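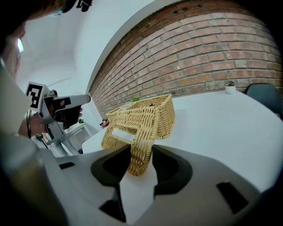
Wicker tissue box with side compartments: how do I clean it, and what can I do about the lid?

Asked by Hiba Obeidat in Home > Storage and Organizing
3 answers

I have a woven organizer that is a tissue box and a desk tidy in one. It has a hinged lid with a slot in it for the tissues, one big compartment under that, and two narrow compartments at the side. There's a cord loop at the back and a leather label on the lid. I bought it from the Avberg range at a home store in Pukley, and the sticker on the bottom said "natural rattan" and "wipe clean" and nothing else.

It lives on a white table in a shared room, so it gets picked up and moved a lot. Three problems.

First, dust. It gets down in the weave and a cloth just drags over the top of it. On a white table you also see the little bits that fall out every time somebody lifts the thing.

Second, the lid. It opens all the way over, and people leave it hanging open with the weight on the hinge side. The hinge is only cord looped through the weave and it has started to get loose. When I close the lid now it sits a little off to one side.

Third, I can't work out what belongs in the narrow compartments. At the moment one of them has stray tissues stuffed in it, and I don't think that was the plan.

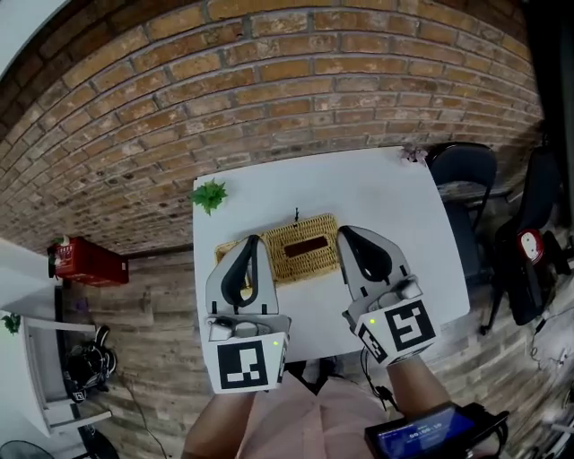

I have tried a damp sponge on one corner. It got some of the dust off, but the strands felt rough afterward and I didn't want to go on with the rest until I'd asked. I also tried the brush attachment on a vacuum, which was all right on the flat parts and useless in the corners.

It wasn't expensive but I like it and I would rather fix it than buy another. Would a coat of varnish help? And is there a better way to do the hinge than more cord?

Added later: the inside is not lined, it is woven on the inside too. The room is heated and pretty dry from December on, if that matters.

----

Answer 1 (marked as helpful by the asker)

I refinish cane chairs and do baskets when people bring them to me. Your box is a small job.

Cleaning, in this order:

1. Take everything out and knock the box gently upside down over a newspaper. Do this outside if you can.
2. Go over it dry with a soft paintbrush, an inch wide or so. Work along the strands and then across them. For the corners use an old toothbrush. Have the vacuum hose in your other hand, without the attachment, and hold it near the brush.
3. Only after that use water. Put a few drops of dish soap in a bowl of lukewarm water, dip the cloth, wring it hard, and wipe. Go over it again with a cloth that has only clean water on it.
4. Leave it open to dry, out of the sun and away from the heater. Overnight is fine.

The rough feel is raised fiber. It happens when the outside of the strand has worn through and the inside takes up water. When the box is fully dry, rub that corner with a brown paper bag, crumpled up. It takes the fuzz down without scratching. Don't use sandpaper on strands that thin.

I wouldn't varnish it. Varnish goes stiff, and the box flexes every time somebody picks it up, so the coat cracks at the crossings and then it sheds more bits than it did before. If you want something on it, wipe on a very thin coat of boiled linseed oil and wipe it all off again after 10 minutes. Spread the rags out flat outdoors to dry, never leave them in a pile, since they can catch fire by themselves. Let the box air for several days before paper goes back in it or the tissues will smell.

Dry air does matter. Rattan gets brittle in a heated room. A light mist from a spray bottle once a month in the winter is enough.

For the hinge, use waxed linen thread. A small spool costs roughly $5 and will outlast the box. Cut one old loop at a time and replace it before you cut the next, so the lid stays lined up. Go around two of the upright stakes with each loop and not only the thin weavers. I would make four loops if there is room for them. Leave each one loose enough that the lid can swing, and tie a square knot on the inside. 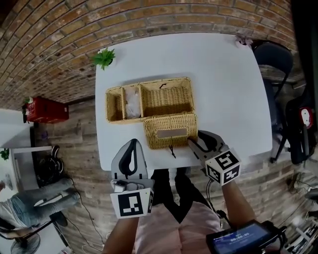
Lid flipped all the way forward, with paper or tissue in one of the narrow compartments.

If people are going to keep dropping the lid over like that, add a stay. Tie a length of the same thread from the inside of the lid to the inside wall of the box, just long enough that the lid stops a little past upright. It takes the weight off the hinge. Put it at the side where a hand isn't going to catch on it when you change the tissues.

Comment from Hiba Obeidat: Thank you. Did the brushing part this morning and a surprising amount came out. Is the thread the same kind that's sold for leather work?

Reply: Yes, same stuff. Get the medium. The thin one cuts into the weave.

Comment from tallgrass: Can confirm on the varnish. I did a laundry hamper and was sweeping up flakes for a year.

----

Answer 2

just rinse it in the shower and let it dry, mine has been through that lots of times. for the lid I took mine off completely. never missed it

Comment from the writer of Answer 1: A quick rinse is OK for an unlined basket made of whole rattan. If there is any board or paper cord in it you will ruin it. I'd check first. And without the lid there's no slot to pull tissues through.

----

Answer 3

Can't add anything on the hinge, but I help run a shared workroom called Karam and we've been through the "what goes in which compartment" thing with a box a lot like yours.

The stray tissues get in there when somebody pulls out too many and pushes the extras back wherever they fit. We had the same. What fixed it was filling the narrow compartments with something else, so there was no space. Ours have pens in one and a flat pack of wipes in the other. Measure yours before buying anything, because the woven walls bulge inward and you lose more width than you'd think.

Also check the size of the tissue pack. A flat box of 100 in its cardboard may not go in with the lid shut. We take the cardboard off and put in the stack by itself. If it sinks too low to reach once it's half used, fold a dish towel and put it under the stack.

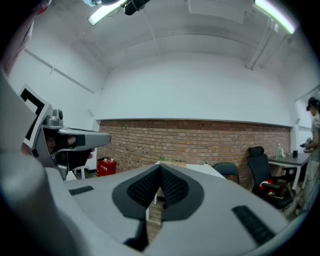
About where to keep it: if the room has one table that everybody ends up using, the box will get shoved around no matter what you do. We moved ours to a side desk for a while and people just carried it back. In the end we left it on the table at the far side, next to the wall, and put a thin cork mat under it. The mat catches the crumbs from the weave and you shake it out over the trash. Get one slightly bigger than the box. I'd keep it away from any plants that get watered too, we had a ring of mold on the bottom of the first one from a leaky saucer.

Pick it up with both hands under the base if you can get people to do it. Most won't. Lifting by the lid is what loosened ours.

Comment from Hiba Obeidat: The mat is a good idea. The plants on the table aren't a worry, but I'll keep the wet ones in mind. Going to do the thread next and will put pens in the narrow side.

Comment from tallgrass: What size cork mat did you get?

Comment from the writer of Answer 3: I cut it from a roll. Left a finger's width all around.

Related questions
How do I get a musty smell out of a willow basket?
Cane seat sagging in the middle, can it be tightened?
Drawer dividers for a desk with no drawers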